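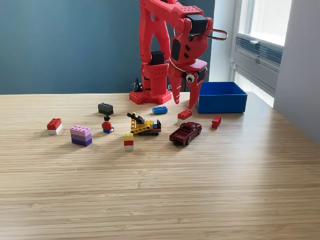 Brick sorting, table two
August 6, 2022

Started on the mixed bricks from the Tollden box. Put the first few out on the striped wooden table, with the blue bin at the back right, still empty. Black 2x4 and blue 2x4 are both out. The blue one is lying on its side, so check the studs before calling it a size.

Widad wants the minifigure and the two vehicles kept apart from the plain bricks. Fine by me - they go in the Honeck tray, lid on.

Order for the bin: 2x4s first, any color, then the smaller ones. Odd parts stay on the table until Widad has seen them.

The whole box is listed at 2909 pieces. I am doing it in lots of 300 and writing each lot on the sheet by the door. Old sheet from December is no use, it mixes plates and bricks in one column.

To do: labels for the drawers, more small bags (55 left), ask Berge if they still want the duplicates.

- Yara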